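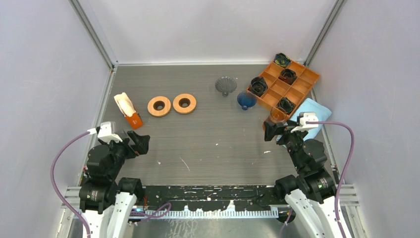
Trerketti is a small company in Darnville which lends and sells things for the table. We began with cups and we still have more cups than anything else, but over the years many other small items came to our shelves. We like forms that are simple but have one detail for the eye. The blue cup with the fluted side and the scalloped rim is a good case of this: it has a narrow base, it lets the light through, and it looks well also when there is no flower or drink in it. The dark gray one lying on its side has a ribbed rim and opens like a funnel. With them you see two of our flat wooden rings, light brown, and the orange tissue box, because we believe that also a tissue box belongs to a well-set table and should have a color.

4 min read

How we started

The company was started by Phúc Triệu, who came to Darnville for a different job and had the habit to buy single cups at weekend sales. One cup here, one cup there, never a full set. When a neighbor needed cups for her daughter's party, Phúc lent her everything from the kitchen cabinet. The guests liked it that each person had a different cup and could find it again after putting it down. The next month, two other families asked for the same.

For the first years everything was kept in a spare bedroom. Then we moved to the back half of a former shoe repair store on Rathjen Street, and we are still there. The front half is now ours too. If you come in and wonder about the low counter, it was made for people who take off their shoes sitting down. We have thought many times to replace it, but children can see over it very well.

What we do

We have 46 kinds of cups that can be borrowed, and most of them can also be bought. Besides cups we keep bowls, small trays, wooden rings, tissue boxes, napkin holders and a few lamps. For borrowing, the shortest time is two days and the longest is one month. If you need something longer than a month, it is cheaper for you to buy it, and we will tell you so.

Our largest regular order is for 40 guests. For bigger events please call us first – we do not want to send you to a party with cups which we had to collect in a hurry.

We also sell under the name Grastik. This is the same company and the same people. Grastik is only the name for single pieces, when a set has lost its brothers and cannot be lent anymore. These pieces stand on the shelf to the right of the door and have a yellow sticker on the base. The price on the sticker is the final price.

How we look after the things

Every cup that comes back is washed by hand, dried with a cloth and looked at under a lamp before it returns to the shelf. We check the rim first with a finger. A fluted cup takes more time than a smooth one, since each groove must be dried separately, and we ask customers not to put these in the dishwasher. Please give them back rinsed, or give them back dirty, both are fine.

The wooden pieces should not stay in water. If something was spilled on them, wipe them and let them lie flat on a towel overnight.

Small damages happen. We do not keep a deposit for orders under 11 pieces, and for larger orders the deposit is written on your paper. If a cup is broken, tell us which one, and we will take only the price of that cup.

Who works here

We are four people. Phúc still chooses all new pieces and still goes to the weekend sales, usually early. The others do the washing, the packing, the telephone and the deliveries, and we change the tasks every week. We speak English and Vietnamese in the store. If you write to us in another language we will try, but please use short sentences.

Visiting us

The store is open Tuesday to Saturday. You may take things from the shelves and hold them, we even prefer it. Parking is behind the building, next to the bakery, and the back door has a bell. For deliveries in Darnville there is no charge. Outside of the town we agree on the price by telephone before we load the car.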